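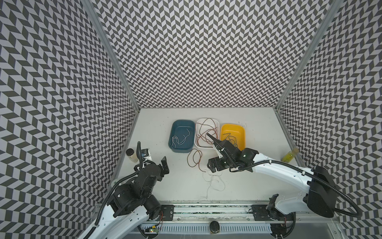
Hi, I'm Nouhaila Tawfik, and I run Jiltilgate, a small site about phone and laptop accessories. Chargers, mostly. Also stands, cases, power banks, earbuds, and whatever else gets plugged into or snapped onto the thing you paid real money for.

I started writing this stuff down when I was working the counter at a phone repair shop called Folau. People would come in sure that their battery was dying, and half the time they had a charger that couldn't keep up with the phone. I'd scribble a better one on the back of their receipt. After a while I was scribbling the same four or five names over and over, so I put them on a web page and handed out the address instead. That page is still here, by the way! It's the ugly one at the bottom of the menu, and I update it every April.

Most of what I post now is one of two things. There are deals, which I check twice a day (once with my coffee and again around dinner), and there are longer reviews, which take me forever. I won't post a deal on something unless I've used it or used an older version of it, and if it's the older version I'll say so. I keep price notes on everything I cover, so if a "sale" is the same price it was last month you'll hear me grumble about it. Nearly everything on the site costs less than $100, and my favorite category is the under-$35 stuff, where there's a lot of junk and a few really great finds.

How do I pay for all this? Some links earn me a small commission when you buy, and those are marked. I buy most of the review gear myself. When a company sends something over, the review says so in the first line, and they don't get to read it early. A couple of them have stopped writing back, and that's fine.

There are 2 of us if you count my cousin, who fixes the site when I break it and has strong feelings about fonts. The newsletter goes out on Sunday to 3000 people, which still makes me a little nervous when I hit send. It's short: the best few prices of the week, one thing I changed my mind about, and a reader question. Send me yours! I like the oddly specific ones, like the person who wanted a power bank that would fit in a clarinet case (we found one, the smaller Gristine, and it only just fits).

If you're new, the Ouazzani wall charger review is a good place to start. It's long and I got carried away with the part about folding prongs.

Contact | Privacy | How I review | © Jiltilgate | Back to top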